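Section 3: Setting Up Your First Movie Night

By now your Sulov projector is out of its box and you've seen the welcome picture on the wall. Great! This section gets you from that first fuzzy rectangle to a proper feature presentation. If you haven't charged the remote yet, go back to Section 2 and do that first, then come find us again.

Placing the projector

1. Pick your wall or screen. Plain white or pale gray both look lovely. Glossy paint will bounce a bright spot back at you, so go for a flat finish if you have the choice.

2. Put the projector on a steady shelf or table with its front edge facing the wall squarely. For a 70-inch picture, follow the distance chart printed inside the lid of the box.

3. Turn on the power and wait for the fan to settle. The status light goes from amber to green.

4. Press Focus on the remote and hold it until the test pattern appears. Use the left and right arrows to sharpen the small letters in the corners (the middle will nearly always look good before the corners do, so trust the corners).

5. Press OK to save.

Note: If the picture is wider at the top than at the bottom, press Shape and use the up and down arrows. Small changes go a long way with this one. Moving the projector itself will give you a crisper picture than a big Shape correction.

Caution: Do not look into the lens while the lamp is on, and don't block the vents on either side. Leave a clear space behind the unit too.

Choosing a picture mode

There are 3 modes on the remote, and we love all of them for different reasons.

Arley is the everyday mode. It's bright and friendly, good for comedies, cartoons and anything you want to watch with a lamp on.

Lodhi is made for dark rooms. Blacks go deeper, skin looks natural, and slow, shadowy thrillers come alive in a way that may surprise you. Give your eyes a few minutes to adjust before you decide it's too dim!

Pendovholm is for older movies, black-and-white ones above all. It takes out the color tint and leaves the film grain alone. Lalit Tomar, who tuned it for us, spent most of a November in the dark with a stack of old crime pictures, and it shows.

To switch modes, press Mode until the name you want appears at the bottom of the picture. The projector remembers the last mode used on each input.

Turning off motion smoothing

Please do this one. Smoothing is great for sports, but it makes movies look like daytime TV.

1. Press Menu and go to Picture, then Motion.

2. Choose Film. The screen goes black for a second while the setting changes.

3. Press Back twice to leave the menu.

Note: Units running software dated before June 25, 2025 call this setting Smooth instead of Motion. The choices inside are the same.

Sound

The built-in speaker is fine for a bedroom. For a bigger room, plug a soundbar into the Audio port, then set Menu, Sound, Output to External.

If voices arrive before or after the lips move, open Menu, Sound, Delay. Play a scene with plenty of talking in close-up and raise or lower the number one step at a time. A setting of 8 is a good place to start with most wireless speakers.

Caution: Turn the volume down before you plug in or unplug a speaker.

Before you press Play

Run the trailer for whatever you're about to watch. It lets you check focus, mode and volume all at once, and it's fun. When the movie is over, press Power and leave the plug in the wall until the fan stops.

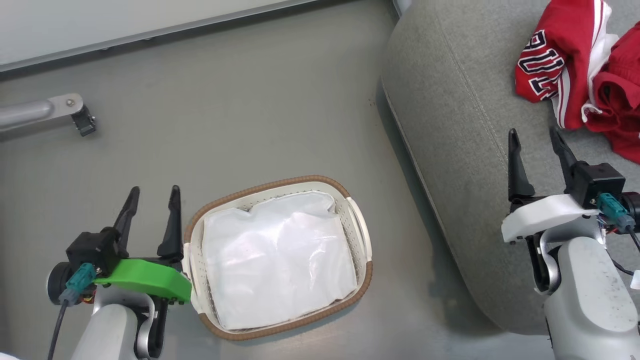

Once the fan is quiet, slide the lens cover shut. Section 4 covers subtitles, and how to move them below the picture on very wide movies.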